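Workshop notes > Furniture care > Oiling a wooden table

How to oil a wooden table without making it sticky

My first table I oiled four times in two days and it stayed sticky until June. I used too much oil and I did not wipe it. Since then I have done many tables for neighbors and for the café Stikum, and I write here the method that works for me. It is for solid wood with an oil finish or no finish. If your table has lacquer, the oil will only sit on top, so first check this.

To check, put one drop of water in a corner and wait 11 minutes. If the drop stays round, there is probably lacquer or still enough old oil. If the wood becomes darker under it, you can continue.

What you need

Sandpaper, 120 and 180 grit. A cork block. Hardening oil for furniture – I use the one from Jorkska, but any oil that is sold for tabletops is fine. Do not use olive oil from the kitchen. Cotton cloths without fluff, old T-shirts are very good. A metal bucket with water. Gloves, if your skin is sensitive.

Cleaning and sanding

Wash the top with a little mild soap and warm water, then dry it at once and leave it overnight. I do this on Friday evening so I have the whole weekend.

Sand always with the grain, first with 120 and then with 180. Press evenly. Many people sand more on the one ring from a cup, and later there is a small valley that you feel with your hand. It is better to sand the complete top a little longer. If the ring is deep, leave a shadow of it.

Do not go finer than 180 on the first time. Darius Barbu, from whom I learned most of this, goes to 240 and his tables are beautiful, but very smooth wood takes less oil and I find it more difficult to get it even.

Remove the dust with a vacuum cleaner and then with a cloth that is only slightly damp. Look from the side against the window. Scratches across the grain are easy to see like this, and after the oil they are even easier to see.

First coat

Stir the can, do not shake it. Pour a small amount in the middle and spread it with a cloth, with the grain, until all the wood has the same shine. Wait 8 minutes. Places that look dull are thirsty, so give them a bit more.

Now wipe everything off. Take a clean cloth and rub until the surface does not feel greasy. This is the step that I skipped on my first table. What is not inside the wood after this time will not go in later.

Put the used cloths in the bucket of water immediately. Cloths with hardening oil can become hot and start to burn without any flame near them. Please take this seriously.

Second coat

After one night, sand very lightly with used 180 paper, clean, and oil again the same way. Light wood usually has enough with two coats. Wait some days before you put a vase or wet glasses on it.

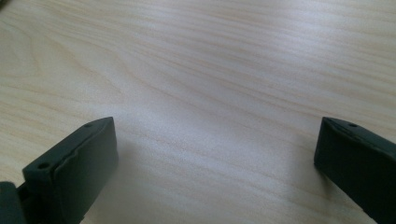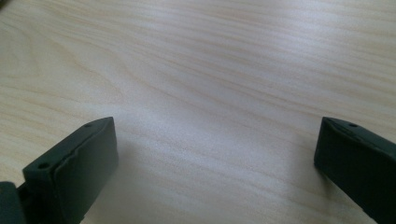 Pale tabletop with wavy grain, two views.

Questions or corrections: write to Uyên Âu through the contact form | © Workshop notes | Back to top
Last updated: June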